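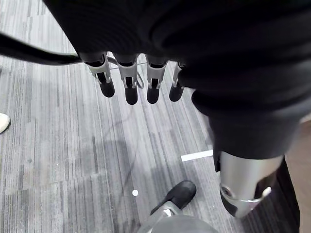

Section 6. First burn and seasoning

Applies to the Drakard 787 pellet grill with the Seledum controller. Revised Apr 18, 2018.

Complete assembly and the leak check in Section 5 first. The first burn clears oil left on the steel and puts a thin cured coat on the inside of the barrel. Do not cook food until it is finished.

CAUTION: Run the grill outdoors only, on level ground, away from siding, railings and overhangs. The lid and chimney get hot enough to burn skin.

1. Take out the grates, the drip tray and the heat baffle. Remove all packing foam and the paper sleeve around the igniter rod.

2. Wipe the inside of the barrel with a damp cloth and let it dry. Do not use soap on bare steel.

3. Check that the fire pot sits flat on its bracket and that the igniter rod shows through the lower hole. If the rod is pushed back, loosen the set screw, slide it forward and tighten again.
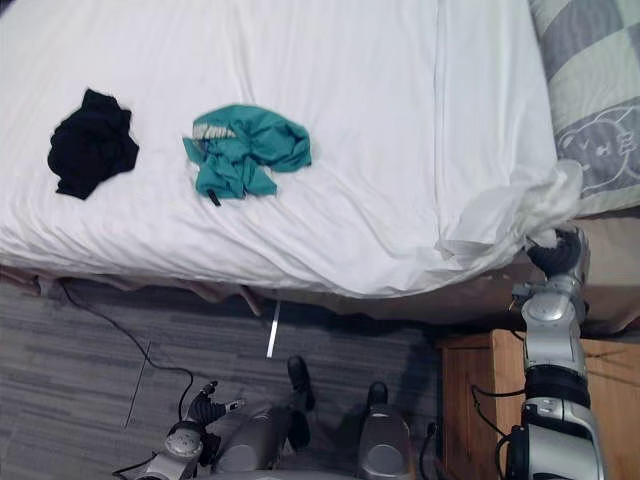 4. Put the baffle, drip tray and grates back in. The drip tray must slope toward the grease spout.

5. Fill the hopper halfway with dry hardwood pellets. Pellets that crumble between your fingers have taken on moisture and will jam the auger.

6. Plug in the controller, set the switch to PRIME and hold the button until pellets begin to drop into the fire pot. Release it at once.

Note: The auger tube is empty on a new grill, so the first priming takes several minutes. Later starts don't need it.

7. Leave the lid open and turn the dial to SMOKE. White smoke is normal at this stage. When it thins out, close the lid. 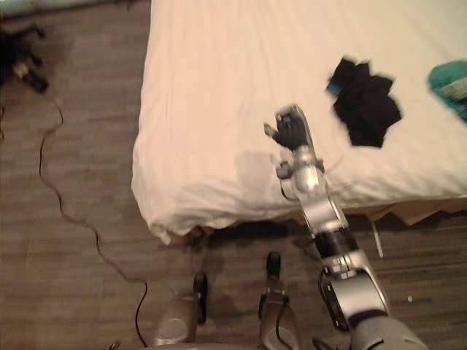 8. Turn the dial to MEDIUM and let the grill run for 92 minutes. Paint smell and some light smoke from the seams are to be expected.

9. Turn the dial to SHUTDOWN and leave the plug in until the fan stops by itself. Pulling the plug early can let fire creep back into the auger tube.

10. Once the barrel is cool, rub a thin coat of cooking oil on the grates. Wipe off any that pools.

High elevation

Above 4,000 feet, set the fan trim to H2 before step 7. If the flame still looks lazy and orange, go to H3. Owners of the older Kubíček controller do not have this setting and should open the chimney cap two full turns instead.

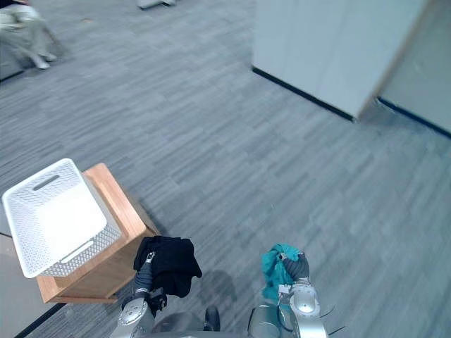 Black garment held above gray carpet

If the fire does not light

Shut down, let everything cool and empty the fire pot. Never restart on top of a full pot. Repeat from step 6. If it fails a second time, contact Virelness parts and service, attention Anikó Mészáros, with the serial number from the plate under the hopper lid.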